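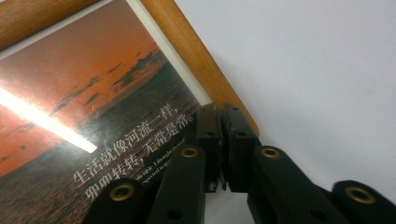 Reviews > Tools > Hanging and Framing

The Liklow Picture Hanging Kit: I Am Running Out of Walls

By Pendo Kariuki
June

402 shares | 2 comments

I've hung pictures badly for my whole adult life. My method was to hold the thing up, squint, make a pencil dot with the hand I didn't have free, and then hammer a nail in somewhere near the dot. When it came out too low I'd put in a second nail above the first one and let the frame cover the evidence. In my last apartment there was a print in the hallway with five holes behind it. I got a stern email after I moved out.

So when I bought the Liklow kit it was mostly out of guilt. I'd just moved again, I had boxes of frames leaning against the bedroom wall, and my brother-in-law Taha was due to visit and had already asked (twice) whether I'd put anything up yet. The kit cost me $30 at a hardware store, and I've used it almost every day for three weeks. I love it. I have gone into other people's houses and looked at their walls in a way that makes them nervous.

What you get is a flat tin with a sliding marker bar, a small level that snaps onto the bar, a tray of hooks in different sizes, a coil of braided wire, screw-in rings, felt bumpers, and a little hammer that I assumed would be junk. The hammer is fine! It's short and a bit top-heavy and it suits small nails better than my big claw hammer, which I kept using for everything because it was the one I owned.

The marker bar is why you buy this. It has two sliding hooks on it. You hang your frame on the bar, by its wire or its rings or the sawtooth thing on the back, and then you hold the bar up to the wall with the frame already on it. You move the whole lot around until you like it. Then you push two buttons and a pair of tiny points press into the wall exactly where the nails should go. Take it all down, nail into the dimples, done.

I can't tell you how much better this is than measuring. The trouble with measuring was always the wire. You measure to the top of the frame, then you measure how far down the wire sits, but the wire sits in a different spot once there's weight pulling on it, and it pulls into more of a peak on one hook than it does on two. I've had it explained to me with diagrams. With the bar, the wire is already carrying the frame when you mark, so whatever it's going to do, it's doing.

The level snaps onto the bar in the middle. I was worried it would be one of those cheap ones that disagrees with itself when you flip it around, so I checked it against the long level that Yichen Deng keeps in his garage next door, and they matched in both directions. I then spent a very happy ten minutes finding out that my kitchen shelf isn't level, the bathroom mirror isn't level, and the bedroom door frame leans like it's listening for something in the hall.

That brings me to my one piece of real advice, which applies with any kit. In an older building, a picture that's perfectly level can look crooked if it's close to a ceiling or a door frame that slopes. I hung a wide print over the bedroom door dead level and hated it for two days. I ended up splitting the difference, tipping it a hair toward the slope of the trim, and now it looks right to everyone except the level. 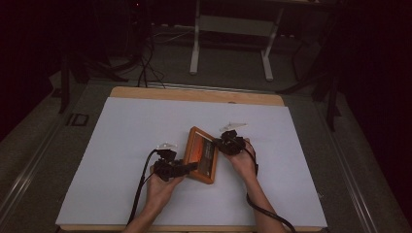

The hooks are good too, with a few grumbles. They're the angled kind where the nail goes in slanted, and the nails are thin and sharp and leave a hole you can fill with a fingertip of spackle. There are around 30 in the tray, which sounded like a lifetime supply and went in a week. The small ones go first. You'll be left with a row of big ones rated for mirrors, and unless you own a lot of mirrors they'll sit there. I'd happily trade most of them for more of the middle size. Liklow does sell refills, but only as the same mixed assortment, so you end up with even more big ones.

Plaster was the thing I was most curious about. The living room here is old plaster, the crumbly kind, and I've had it come away in chips the size of cornflakes. A square of painter's tape over the dimple before I hammered helped a lot, and so did going slowly with the short hammer. I lost one chip in the whole room. On drywall you don't need to bother with any of that. On brick, forget it, nothing in this tin is meant for brick and the leaflet says so plainly, which I appreciated.

The wire is my least favorite part. It does the job, it's just stiff, and the cut ends fray into needles that find your thumb every time. I went back to the coated wire I had left over from a Grutar pack and wrapped the ends with a bit of tape. If you already have wire you like, keep using it. The screw-in rings are nice and solid, though you want to make a starter hole in the back of the frame first, especially on narrow hardwood, or you'll risk a split. I used a pushpin on pine and a small drill bit on anything harder.

Felt bumpers: use them. I used to throw these away! They go on the bottom corners at the back and they do an amazing amount of work. The frame stays put when somebody slams a door, it doesn't rub a gray mark on the paint, and it sits out from the wall by the same amount on both sides. I went back and put them on everything I'd already hung.

I should say something about the other kit I looked at, the Grakemgate one, because it's on the same shelf in most stores and it's what my friend Yanling Yuan has. Hers is a paper template system. You trace the frame, mark the hook position, tape the paper up, and nail through it. For a single picture I think mine's faster by miles. But for a big arrangement the paper has a real advantage, which is that you can see the whole wall at once before making a single hole. She had an entire stairwell covered in taped-up brown paper for most of a month while she made up her mind, and the result is gorgeous.

What I've settled on is a mix. For a group, I lay everything out on the floor first, shuffle it until I'm happy, and take a picture of it with my phone. Then I start with the biggest piece, hang it with the bar, and work outward with a 2 inch gap between frames. I cut a strip of cardboard to that width and hold it against the last frame while I place the next one. Small frames look better close together than you'd think. My first try had everything spaced way out and it looked like the pictures had had an argument.

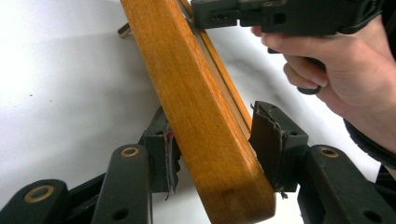

Height is the other thing people get wrong, me included, for years. I was hanging everything too high. The kit comes with a card that gives a suggested height for the center of the picture, and I rolled my eyes and then tried it in the dining area and it was so much better. If you mostly sit in a room, go lower still. Over a couch I like the bottom of the frame close enough that the picture and the couch seem to belong together, with enough room that a head leaning back doesn't knock it.

Heavier things I'm more careful with. I hung a mirror from Han, the secondhand place by the train station, and it took both of the big hooks and a second pair of hands on the bar. The marker bar isn't really built to be waved around with that much weight on it. You can feel it flex. For anything I couldn't comfortably hold out at arm's length, I'd go back to a tape measure and find a stud.

A couple of small complaints to finish off. The sliding hooks on the bar are stiff when new, and I pinched a finger. The lid of the tin pops open if you carry it by the wrong side, which I learned on the stairs. And the leaflet is folded so many times that the most useful diagram lands right on a crease.

Would I buy it again? In a heartbeat - I already did, for Taha, who visited on a Wednesday and spent the evening rehanging my hallway.

2 comments

Jinlong Cheng
Agree on the wire. I swapped it out on day one. Have you tried the bar with sawtooth hangers on really small frames? Mine keeps slipping off before I can press the buttons.

Pendo Kariuki
Yes, same here with the tiny ones! I put a bit of blue tack on the hook to hold the frame still while I mark. Comes right off afterward.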